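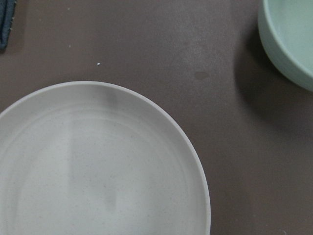
Figure 2. Dinner plate, speckled grey, and bowl, pale green, on the table surface.

4.2 Placing the plate and bowl

This section applies to all dining tables in the Jollport and Clilness residences. It is to be read with Section 4.1 (Preparing the Table) and replaces the laminated card issued with the Bristton tableware.

Before you begin

Wash and dry your hands. Confirm that the table has been wiped down and is fully dry. Tableware is stored in cupboard 29, with plates on the lower shelf and bowls on the shelf above.

Steps

1. Remove one dinner plate from the cupboard. Lift it with both hands by the outer rim and keep fingers clear of the centre well.

2. Check the rim for chips by eye, then turn the plate over and check the underside. Small tan and brown flecks in the glaze are part of the finish and are not a fault.

3. Lower the plate flat onto the table in front of the chair. Do not slide it into position, as an unglazed foot can mark a matte surface.

4. Remove one bowl and check it in the same manner.

5. Set the bowl beyond the plate and to the right, leaving a clear strip of table between the two. The bowl must not rest on the plate rim.

6. Repeat for each remaining place. Cutlery and glasses are covered in Section 4.3.

Note: Concentric rings between the rim and the well are a feature of this plate. A hazy patch in the well may be a reflection from the overhead lights. Tilt the plate before deciding whether it needs to be washed again.

CAUTION: Do not use chipped or cracked tableware. Wrap the item in newspaper, place it in the breakages tub and record it on Form 1149.

CAUTION: Plates taken directly from the dishwasher may be hot. Allow them to cool on the rack before handling.

Stacking after the meal

Scrape and rinse each item before stacking. Plates and bowls are to be stacked separately. No trolley is to carry more than 48 pieces.

Replacement items

Requests for replacement plates or bowls are to be sent to Tania Weerasinghe at the Jollport office. State the colour, the quantity and the residence. Orders received after the September stocktake will be held over to the next delivery.

Section revised 14/08/2024. Approved: Fabian Grabner.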